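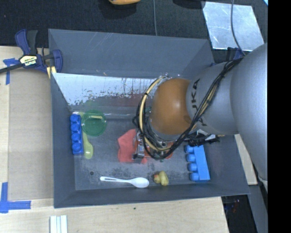
Gray bin, red cloth. Scuffs and all.

Nermin Kocabaş
A thread on bins, mostly on how to tell a worn one from a finished one. We sort used cloth for wiping rags and I have been looking into the bottoms of these things a lot lately.

Nermin Kocabaş
The bin in the photo is a good one to start with. Look at the floor of it. Lighter scuffs, rubbed patches, a small round dark spot down at the left. People see that and want to throw the bin out. I would not.

Nermin Kocabaş
Scuffs are surface. You run your palm over them and if nothing catches, cloth won't catch either. Same with the thin pale scratches on the far wall. They look worse in a photo than they do in use.

Nermin Kocabaş
What I care about more is the strip along the bottom of that far wall, where it is whitish with a ragged edge and dark speckles coming through. That kind of patch I check by hand every time. If it sheds anything onto a white rag, the bin goes to dark cloth only.

Nermin Kocabaş
White rag test, since I get asked: damp white cotton, wipe the patch ten times, look at the rag. Gray smear is usually dirt. Wash the bin and do it again. Flakes are a different matter and washing won't help.

Nermin Kocabaş
Vertical streaks get the same treatment. They can be old drips or they can be wear. I have been wrong guessing from a distance, so I wipe first and decide after.

Nermin Kocabaş
We went through all 54 bins at the Lirilport building in February. It took four mornings. Three were finished. The rest got a wash and a tag.

Nermin Kocabaş
The three that went all had the same problem, a split in a bottom corner. You find those by feel. Go around the inside of the floor with a gloved hand and push outward as you go. A split opens a little when you push.

Nermin Kocabaş
Do not put tape over a split. Lint gets under the edge, then the edge lifts, then cloth snags on the tape and you pull a thread the length of a bedsheet. I taped one in my first year and was still picking adhesive off it months later.

Nermin Kocabaş
On shape. I like tall walls that slope outward. A heap of cloth settles toward the middle and you can get at it from any side. Straight walls pack tighter in storage, but then the last few pieces sit flat against the wall and you are leaning in up to the shoulder.

Nermin Kocabaş
The trade-off with tall walls is the bottom layer. Anything at the bottom of a full bin is down there until the bin is empty. So we fill to two thirds. Overfilled bins are how a damp piece gets missed.

Nermin Kocabaş
Damp pieces are the main thing to catch at intake. One damp towel in a bin of dry cotton and by the next day you can smell it from the door. We squeeze anything heavy before it goes in.

Nermin Kocabaş
Gray is a good color for a bin. A red cloth shows up on it right away. White shows up, yellow shows up. Gray sweatshirts are the exception and yes, we have sent a bin back to the shelf with a gray sweatshirt still in it.

Nermin Kocabaş
Red gets its own bin here. Red cotton bleeds more than anything else we handle and you can't tell by looking which ones will. So red and burgundy and that orange-red that towels come in all go together, and they get washed together, cold.

Nermin Kocabaş
Sorting order, for anyone setting up: color first, then fiber, then size. We tried size first for a while. It made nice stacks and then we had to take every stack apart again for the wash.

Nermin Kocabaş
Crumpled is fine, by the way. New people want to fold everything going into the bin. It all gets shaken out at the table anyway to look for buttons and zippers, so folding it twice is lost time. Drop it in.

Nermin Kocabaş
Someone asked about volume. 3698 pounds came through in February, counting everything from intake to the reject pile. Most of it was T-shirts and bed linen. The reject pile was mainly fleece, which does not wipe anything.

Nermin Kocabaş
Washing the bins. Brush out the lint dry before any water goes in. Wet lint turns to paste and sticks in the corners. Then warm water, a little dish soap, soft brush, rinse, upside down on blocks overnight.

Nermin Kocabaş
Blocks matter more than I thought they would. Flat on the floor, the rim traps water and you get a ring. Two lengths of scrap lumber are enough — anything that lets air under the rim.

Nermin Kocabaş
No scouring pads. They take a scuffed floor and make it rough, and a rough floor holds lint. A spot that stays after washing can just stay. I have bins with marks I have known for years.

Nermin Kocabaş
Tags: we tie a paper tag to the rim with the color group and the date of the last wash. Stickers on the wall came off in the wash and blocked the drain. Chalk works too but it gets on sleeves.

Nermin Kocabaş
Where to buy used ones. Ours came in two lots when a warehouse near Vovia closed. Ask to see the inside bottoms before you pay. Sellers photograph the outside, and the outside tells you very little.

Nermin Kocabaş
Also ask what was in them. Parts bins can have oil in the scratches, and oil on cotton means the cotton is sold as something cheaper. The damp white rag finds that too. Bring a couple in your pocket.

Nermin Kocabaş
Next job is the shelving, which is two inches too short for bins this size. If anyone has raised shelf uprights without buying new ones I would like to hear how you did it.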